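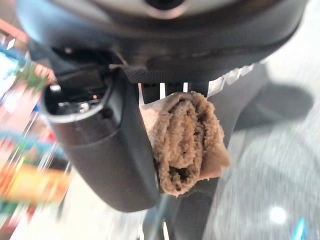

Spent most of this week teleoperating the arm through one task: pick up a rolled towel, carry it, set it down where it belongs. Notes for anyone doing the same kind of work. The wrist camera view is what I look at while I drive, and you can see how little of it is useful during a fast move. The brown towel between the fingers is sharp. The shelf on the left is streaks of color and the floor is a smear.

The speed matters more than I thought. When I drive the arm quickly, the towel stays put in the picture because it travels with the camera, and everything I need for placing it goes soft. So the recording has a good view of the thing I already have and a bad view of where it's going.

My fix for now is slow at both ends. Slow approach, close, wait a beat, travel at whatever speed I like, then slow down well before the drop. The wait is the part I kept skipping.

Ximena Navarrete went through my first batch and threw out a lot of it. Her main complaint was that I was correcting in the air. I'd grab the towel a little crooked, notice halfway across, and twist the wrist to make up for it. She wants a crooked grasp either carried as is or put back down and redone from the start.

I argued about that for a day. A person would twist the wrist. But she showed me a policy trained on my early runs, and it twisted on every carry, crooked or straight. It had learned the twist as part of the job.

So now I have two kinds of demo, and I tag them separately. Clean runs, where the first grasp is good. Recovery runs, where I grab badly on purpose, set the towel down, open, back off and try again. No mixing inside one run.

On grasping terry cloth: close on the thick part of the roll. If you take only the outer fold, the rest unwinds as soon as you lift. Flaps are fine. A loose flap sticking out to one side looks untidy on the wrist camera and does no harm as long as the roll itself is held.

What does cause trouble is a flap hanging straight down. It touches the surface before the roll does, folds under, and the towel rolls off to one side when you open the fingers. I lost a whole morning to this before Cyprian Bednarek told me to look at the side camera and stop trusting the wrist view for height.

He's right that the wrist view is bad for height. The towel covers the spot you're lowering it onto. I watch the arm's shadow when there is one. A dark shape on a pale floor gives me some idea of what the arm is doing, and I use it without thinking now. It changes with the lighting though, so I wouldn't want a policy to lean on it.

Related: bright spots. A shiny floor throws the overhead lights back at the camera, and they slide across the image as the arm moves. I don't try to avoid them. I asked Ximena whether to drop those runs and she said keep them, the lights will be there later too.

Numbers, since people ask. We have 440 demos recorded on the towel task. The target for each new starting position is 100 clean ones, and we're working through 4 starting positions. Recovery runs are counted separately and I don't have a target for those yet.

I record in short sessions. After a while my hands get lazy and the runs start to look the same, with the same approach angle every time. Changing the towel's starting angle between runs helps. So does swapping drivers. Urmas Hunt comes in from the left on everything and I come in from above, and the mix has been better than either of us alone.

We also tried teaching by hand, pushing the arm around directly instead of driving it remotely. It's quicker to learn. Birutė Uibo had good-looking motions on her first afternoon. Two problems: your arms and sleeves end up in the camera views, and you feel the weight and contact through the arm, so you do things the cameras have no record of.

For large motions with nothing in the gripper, I still like hand guiding. For anything soft, I've gone back to remote. If I can't do it from the camera views, I don't expect the policy to.

A question I haven't settled is what to do with drops. At the moment a dropped towel ends the run and the run is deleted. Birutė thinks we should keep the ones where the towel lands somewhere reachable, and drive on from there. That would give us recoveries that aren't staged. It would also mean a lot of footage that ends up on the floor.

Small thing that saved time: I say the start and end of each phase out loud and the software logs it. Approach, close, lift, carry, lower, open. Labeling afterward used to take longer than the driving. Now I only fix the ones where I said "close" late - mostly at the end of a session.

Next week is a stack of folded towels with the same gripper, taking only the top one. I've tried it a few times with nothing recording and got two towels more often than one. If you've taught an arm to separate layers of thick cloth, I'd like to hear what your approach angle was.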